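# The Green Tablecloth

Firdevs Kahraman had moved into the apartment over the Plolitz bakery with 11 boxes, and by noon she had opened every single one of them and put nothing away. It was glorious! She had never had a kitchen with its own window before. She ran the faucet just to hear it. She opened the oven, closed it, opened it again and said hello into it, and the oven said hello back in a deep tin voice.

"Are you talking to somebody?" her sister Selin called from the stairs.

"The oven."

"Is it nice?"

"It's wonderful. Come up, I can't find the forks."

Selin came up with two coffees and a bag of rolls from downstairs, still warm, and looked at the floor, which was all paper and tape and saucepan lids. She had driven from Flevley that morning, 60 miles with a lamp on the passenger seat, and she wanted to sit down. There was nowhere to sit. There was a table, though, their grandmother's table, which had come up the stairs on its side with a great deal of shouting from the two Prirker boys who owned the van.

"First the cloth," said Firdevs.

"First the rolls."

"The cloth first, and the rolls on the cloth!"

She knew which box it was in, the only one she had labeled properly. Out it came, green as a pool table, with the thin pale squares running all over it and little hearts and stars in between, and something like the prints a bird leaves in snow. Their grandmother had bought it one November in the Dönmez store, in the years when Dönmez still sold cloth by the window and let you carry it out to the sidewalk to see it in daylight. The white border had deer heads on it and lines of looping handwriting that no one in the family had ever managed to read. Grandfather claimed it was a recipe. Their mother said it was a love letter, and that if you read it aloud you would have to marry the deer.

Firdevs shook it out once, hard, and it floated and came down crooked. Selin took the other side. They pulled, and pulled back, and then it was straight, and all at once the room was a kitchen.

"Oh," said Selin.

"I know!"

They ate the rolls standing up, leaning over the floor like two horses so as not to drop crumbs on the green, and dropped them on the green anyway. Then they started on the boxes.

Firdevs had a method, and she was terribly proud of it. Anything that had a place went to its place. Anything that didn't went on the table, and at the end of the day you looked at the table and had a good think. The plates had a place. The flour had a place, the big pot had a place, and the cheese grater got a nail of its own by the window, where it threw a handful of light across the ceiling every time a truck went past. Selin hung the lamp. She found the forks in the box with the bath towels, and there was cheering.

By late afternoon the paper was down the stairs, the floor was swept, and the two of them came back to the table to see what was left.
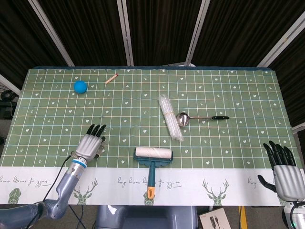 *What was still waiting for a place: ball, straws, ladle, lint roller, and the little stick with the red tip.*

"The ladle has a place," Selin said. "It goes with the spoons."

"It doesn't fit with the spoons. I tried it both ways. It wants a hook."

"Then get it a hook."

"Tomorrow it gets a hook!" Firdevs wrote HOOK on the back of her hand. "And the straws are for the party."

"What party?"

"There's going to be a party, Selin, look at this kitchen."

Selin rolled the blue ball from one palm to the other. It had been in the garden when they were small, and then in the hall, and then for years in a drawer with the batteries. She bounced it once. Downstairs somebody in the bakery bounced something back, a fist on the ceiling maybe, two friendly thumps, and they both laughed so hard that Selin had to hold on to the stove.

"The ball lives on the windowsill," Firdevs decided, wiping her eyes. "And the roller goes behind the door, for coats. And that – " She picked up the stick and turned it around. "I have no idea what this is."

"Is it a crayon?"

"Try it."

Selin tried it on the flap of the last box. She bent over it for a long time, with her elbow out, the way she used to draw when she was six, and wouldn't let Firdevs look. Then she tore off the flap and stood it up against the coffee cups in the middle of the green cloth.

It was a deer, or it was a chair with branches. Firdevs loved it. She went straight to find the tape.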